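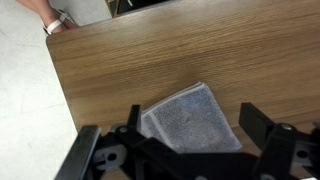 Home Articles Issues About Search

July 23, 2018
Lok-yiu Cheung, Chia-hao Chang

3.2 Folding and placement of small towels

Figure 4. Folded grey towel on the wood tabletop, lighter hemmed border showing along two edges.

Small towels were treated as their own class in the Trirnau household study. Larger linens are in 3.3. A towel counted as folded if the outline was a clean rectangle, no loose corner. Angle on the table not scored. The one in Figure 4 sits at a tilt to the grain and would still pass, a slight crease on the surface is fine too.

Hems turned out to be the main cue people used. Participants in the Rondura group lined up hem to hem on the first fold, then pressed with the flat of the hand. The Harries group mostly folded by feel and fixed the edges after. Both methods gave acceptable rectangles. Time differed but the sample is small, see limitations.

Fold counts: 2 folds for most towels, 3 where the drawer was narrow. Each participant did 15 towels in one sitting, with a short break when asked for. Fatigue showed up late, mainly as uneven edges. Not as skipped folds, which we had expected from the pilot.

Surface matters more then we planned for. On bare wood the cloth slid during the second fold and people held it down with the forearm or wrist. On a tablecloth (Foltach sessions only) it stayed put but the tablecloth bunched up. We did not correct for this. Color was a smaller issue, mottled grey cloth with a pale border was easy to judge from photos, plain white towels were harder and two raters disagreed on several of them. Those were re-rated in July by the first author.

Stacking was left out of the score. Some participants stacked anyway, notes on that are in the apendix.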